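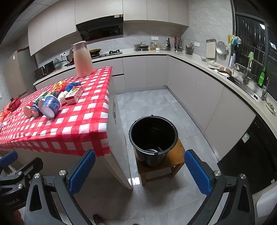
*Page last changed: February*

# Review: the Brallholm table-clearing kit

I've wanted to write up the Brallholm kit for ages, and now I finally can! It's a pair of grippers, the training software and a practice sheet of household chores, and the one I keep going back to is the plainest: table litter into a bucket.

It sounds like nothing. Then you look at what's on the gingham – a Pepsi can and a paper cup on their sides, a crumpled wad of something white, wrappers. Every one wants a different grip. Cans went beautifully for me (blue pads, gentle squeeze, done). Cups were nearly as good once I slowed the close speed to 40 percent. Flat, crinkly wrappers are still a mess, and the software gave up on 4 of them in one evening.

Gopinath Acharya, who lent me his Staltness arm to run it on, puts the bucket on a low stool beside the table, and I'd copy him. The drop is shorter and the arm barely has to reach.

So can a machine clear up after supper yet? Slowly, with you standing there – but I was grinning the whole time. The manual is thin and setup took me 2 evenings. Sharada Achari's notes on pad angle saved me a third.

Would I buy it again? Yes, for learning. For a tidy kitchen I'd wait, and I can't wait to see the next version.

Score: 4 out of 6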